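January 22, 2024

Glue trials, Stikel hide glue against the Clisov batch. Carried on from Friday's notes.

Pot filled and set to soak before nine. The Stikel pearls took up the water evenly. The Clisov granules clumped at the bottom again and needed stirring twice. Strained both through the old cotton.

Test joints are beech on beech, lap joint, same offcut board for all 20 pieces. Clamped overnight, left on the rack by the window until the weight stopped changing. Load at failure, in newtons, mean of each set:

| Glue | Mean load |
|---|---|
| Stikel | 2,226 |
| Clisov | 1,992 |

We had said 2,000 would be the cut-off for chair repairs, so Clisov misses it by a hair. I don't want to throw it out on that. Two of the Clisov joints failed in the wood and one had a starved edge where I was slow with the clamp. It gels fast below 50 degrees and the shop was cold first thing.

Things to change next time:

- warm the beech before gluing, both faces
- keep the lid on the pot between brushings
- write the piece number on the end grain, pencil rubs off the face

The Mladenović chairs can wait. Back legs are loose on three of them, and the old glue in the mortices still softens with warm water, so they should come apart without force. Ollthorpe want their stool back in March and that one comes first. Stikel for the stool.
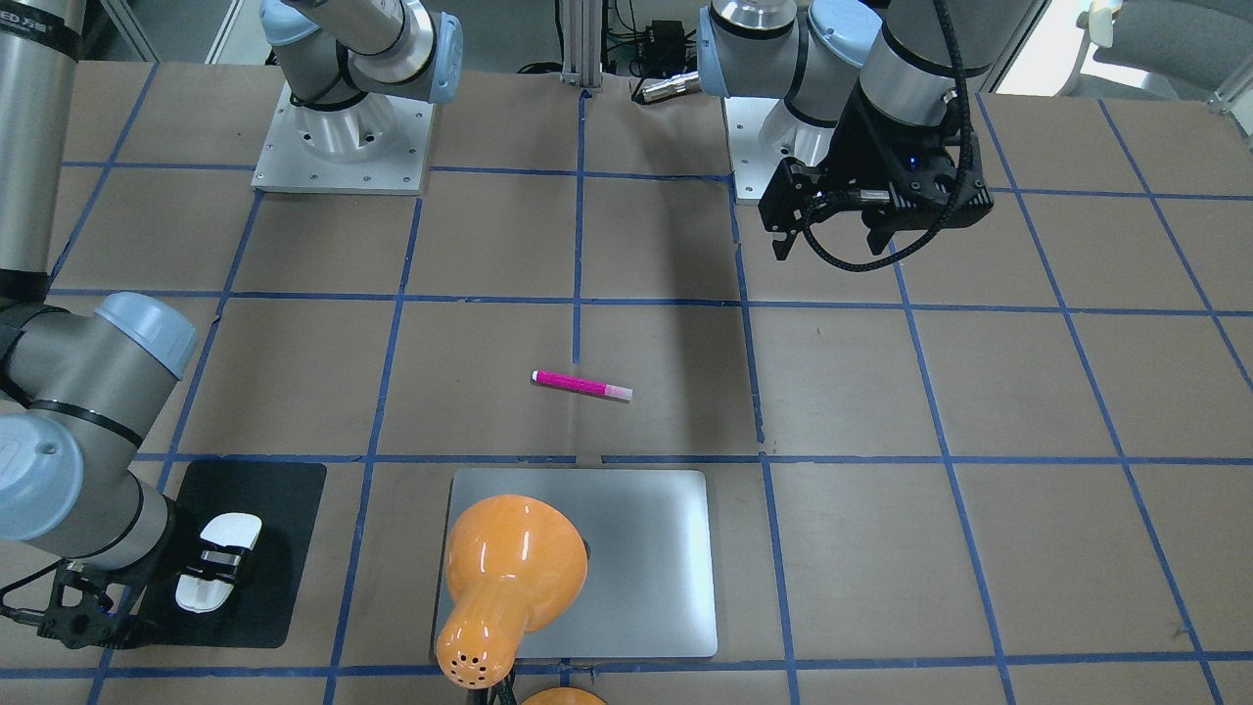 Vesela Vasić thinks the Clisov figure is low because of the soak, and would give the granules a full night in cold water before any heat. Senad Mujić agrees on the soak but wants the starved joint left out of the mean.

I'll keep it in, marked, and run a second Clisov set with the overnight soak. Beech for that is already cut, in the tray under the bandsaw.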